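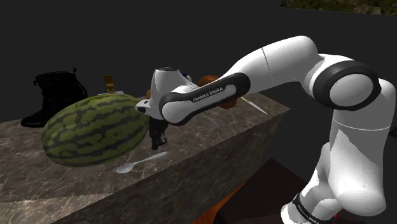 Simulated Franka arm over the counter, with the watermelon, boot and spoon

Posted in: Events & Open Days > Robotics

doaa_y
Overbridge open day was SO good! They had the simulator up on the big screen and Salma Kamel took requests from the crowd. I asked for the spoon (small, shiny, right by the front edge) and got to watch the whole planning side explained live. Stayed 60 minutes longer than I meant to!

fehr39
Fun, sure, but I came for hardware. A rendered arm can't show me how a grip feels on a real melon.

zineb.b
Disagree – they could reset everything in seconds and try the next idea. My 11-year-old got three turns!

fehr39
Fair point on the turns. I'd still trade them for one real pick.

doaa_y
Josée Leclerc said the lab tour had room for 12 people and filled up early, so maybe you missed that part? I did too – going straight there next time.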